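Lukora Replay and Labeling Tools: Frequently Asked Questions

Most of these came in through the help form, and a few are ones Spyros Nikolovski has answered so many times that he asked me to please write them down. If yours is missing, send it along and I'll add it when I can.

Do I need the whole Lukora stack to open a recording?

No, the viewer runs fine by itself. You will want the planner package (we call it Dernen) if you'd like to see predicted grasps drawn over the video, but plenty of people only scrub through episodes and tag them, and that works straight after install.

Why does my gripper width drift away from the video?

Nearly always it's the clock offset. The width signal and the video are stamped separately, and the importer guesses the offset from the first open-and-close it finds. If you started recording with the fingers already moving, the guess can be off by as much as 39 frames (I've done this myself, more than once!). Run the align command again and point it at a cleaner open-and-close later in the episode.

How many episodes before the grasp model is worth training?

We usually tell people about 3000 for a mixed set of objects. You can start with fewer if you stick to one kind of thing, and it's a nice way to find out early that your labels are a mess.

When should I mark a grasp as "closed"?

Mark it on the first frame where both pads touch the object, even if the fingers squeeze a little more afterward. With small round fruit, step through slowly, one frame at a time. In the still below, both blue pads are against the dark fruit, so it gets "closed." The bowl behind is a bit blurred, and that's fine, you're only judging the pads.

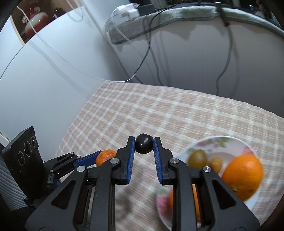
Can I change the label names?

Yes, in the labels file in your project folder. Brândușa Jitaru keeps a converter for projects that used the old names, and she's happy to share it. Please restart the viewer after editing, or it will go on showing the old list.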